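The Quiet Pleasures of the Bread Roll

Thursday, August 30, 2018

My grandmother kept her rolls in a drawer. It was a deep one, lined with a tea towel, to the left of the cooker, and when you pulled it open the smell came up before you could see anything at all. She bought a bag on the way home from church and baked another batch in the middle of the week, and as far as I can remember the drawer was never allowed to run out. I have been thinking about that drawer a great deal this summer, partly because we moved house in the spring and I now have a kitchen with a drawer exactly like it, and partly because I have become, rather to my family's amusement, somebody who makes rolls.

I should say at the start that I am no baker. I can follow a recipe if the cat leaves me alone, and I own one decent tin. But a loaf always felt to me like a commitment, something you had to live with for days and apologise for if it went wrong, whereas a roll is a small thing. If one comes out flat you eat it yourself, standing up, with butter, and say no more about it. There are always others on the tray.

What set me off was a weekend in Nirby, a village with one pub, one chapel and a bakery called Birkel that opens when the baker feels like it. We walked past on the Saturday morning and there was a queue to the corner, so of course we joined it, as you do, without knowing what it was for. It was for milk buns. They came in a paper bag that had already gone see-through at the bottom, and we had meant to take them back for everyone's breakfast (we really had!) and there were 2 left by the time we reached the gate. They were soft and a little sweet, with a top the colour of a good envelope, and they pulled apart in long threads. I went back the next day and the shutters were down.

So I had to learn. The trick with a soft roll, I gather from a good deal of reading and rather more failure, is in the milk. You warm it until it feels like nothing much on your wrist, then stir in the yeast and a spoonful of sugar and leave it alone while you weigh out the flour. A lot of recipes ask you to cook a little of the flour and milk together into a paste first, and I resisted that for weeks as a fuss too far. I was wrong. It takes as long as boiling an egg and the rolls stay soft into the next day, which in our house is longer than they need to.

Then comes the kneading, and I won't pretend I enjoy it. The dough is sticky to begin with and you will want to throw more flour at it – please don't. Keep going, scrape your hands down now and again, add the butter in small pieces when you have got past the worst, and by and by it stops clinging and turns smooth and rather lovely, like an earlobe, as my grandmother used to say. Cover the bowl and go and do something else. I generally hang out the washing.

Shaping is the part I would gladly do all day. A plain round roll is simply a ball with its edges tucked under, turned against the worktop with a cupped hand until the skin tightens. I weigh mine now, at 100 grams for something you might put a fried egg in, though I used to do it by eye and we had arguments about who got the big one. For a ridged top you roll the piece out into a long tongue, then wind it up from one end towards you, fairly loosely, and set it on the tray with the tail underneath. As it rises the folds swell and push against each other, and you get those soft humps along the top that catch the colour first. They are never even. I gave up minding about that some time in the second month, when I noticed that the lumpy ones were always chosen before the neat ones.

A word about where you put them when they come out. My mother-in-law cools everything on a wire rack and she is quite right, especially for anything with a crust. A soft roll is more forgiving, and once it has had a little while on the rack it can go on whatever is to hand. I have used breadboards, a folded cloth, the lid of the big casserole and, when the breadboard has been wanted for onions, whatever other flat thing is lying about the house. The kitchen table is also where the sewing and the homework get done, and food and hobbies have to rub along together there as best they can.

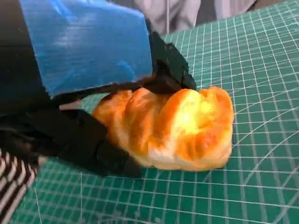
Colour is a matter of taste, and of nerve. I like a roll a proper golden brown, and for that you want an egg beaten with a drop of milk, brushed on once the rolls have had their second rise. Be gentle with the brush. It is a sad thing to watch a whole tray sigh and sink after you have waited so patiently for it. Milk alone gives a quieter, more matt finish, and there are days when that suits me better, particularly if the rolls are meant for soup. My oven runs hot at the back, so I turn the tray round after the first ten minutes and keep an eye on things through the glass from then on.

And how to eat them? Warm, on the first day, with salted butter and nothing else, if you have the strength of character. On the second day they are better split and toasted on the cut side only, so that you get a crisp edge and a soft back. There is a little café near my sister's, Lâm, where they fill something very like them with grilled pork, pickled carrot and a frightening amount of chilli, and I have been trying to copy it at home with mixed results. The carrot is easy. The pork I am still working on. By the third day a roll is really asking to be a pudding, and you can tear up 5 of them into a buttered dish with custard and a handful of sultanas and feel extremely pleased with yourself.

They freeze well too, if you can hide them in time. I wrap each one while it is very faintly warm, no more than that, and put them in a bag with the air pressed out. An hour or two on the side brings them back, and a few minutes in a low oven makes them smell as if you had been up since dawn.

I have written to Birkel to ask about their recipe. I don't expect an answer, and I am not sure I would give mine away either if people queued to the corner for it. We are going back to Nirby for a few days before the schools start, and I have been told that the shutters usually go up early on a Saturday, so I shall be there in my coat with a large bag. In the meantime there is a batch rising on top of the boiler, and the drawer to the left of the cooker has a clean tea towel in it.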